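Floor Condition Inspection, Ollano Building, Ground Level
Checklist with inspector's comments, 24 Mar 2018

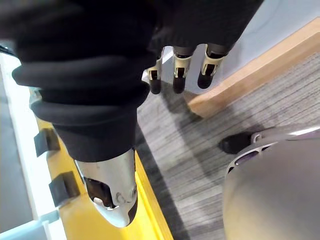 Tatsuya Hirose asks that the joint at the Dergate corridor be looked at again before the cleaning contract is renewed, as the February sheet passed it and two people have since caught a heel there. The joint has been added under item 4.

Area inspected: 3,535 square feet, of which 1,175 is sealed concrete and the remainder sheet flooring. Stairs and the loading dock are on a separate sheet.

Ratings: P = pass, M = monitor, R = repair, N = not checked.

1. Surface free of standing water, oil and loose grit – P
Light grit inside the north door. Swept during the visit. The mat is too short for the traffic and should be replaced with a longer one at the next order.

2. Sealer intact on concrete – M
Worn to bare concrete along the main walking line from the north door to the goods elevator. Wear is even and there is no dusting when rubbed with a dry cloth. Reseal within six months. The Cisternas product used last time is acceptable, but allow the full cure time given on the can before carts are let back on.

3. Cracks – M
Hairline cracks at two column bases, no lip on either side. Pencil marks from the previous inspection still line up with the crack ends. New marks made and initialed.

4. Joints and transitions – R
Dergate corridor joint: filler has shrunk and pulled away from the east side. Step measured at 4 mm at the worst point. Previous rating of P is withdrawn. Rake out, clean and refill flush. Until then, cover with a beveled plate fixed at both ends. Tape alone is not acceptable here, as cart wheels lift it.
Elevator threshold: screws tight, no movement underfoot.

5. Sheet flooring seams – P
Welded seams sound in all rooms. One seam in the Inia storeroom has been repaired with adhesive and is holding. Edge is flat.

6. Slip resistance – N
Meter was out for calibration. Item carried over. Do not enter a rating by eye.

7. Floor drains – M
Grates seated and level. The drain by the sink runs slowly. Trap cleared by hand, some improvement. Ask for a proper cleaning if it slows again.

8. Painted lines and markings – P
Walkway lines legible over the full length. Yellow at the dock end is faded but still reads well against the gray.

9. Cables and hoses across walkways – R
Extension cord run across the walkway outside the Inia storeroom with no cover. Removed at the time of inspection. A permanent outlet on that wall has been requested before – please confirm whether the request is still open.

10. Lighting at floor level – P
All fixtures working. The corner behind the elevator is dimmer than the rest but within the limit on the building sheet.

Actions
Item 4: plate to be fitted the same day, refill within 6 working days.
Item 6: recheck when the meter is back.
Item 9: reply needed from electrical.
Items 2, 3 and 7: carry forward to the next sheet with the same numbering.

Sheet to be kept in the Ollano binder behind the February copy.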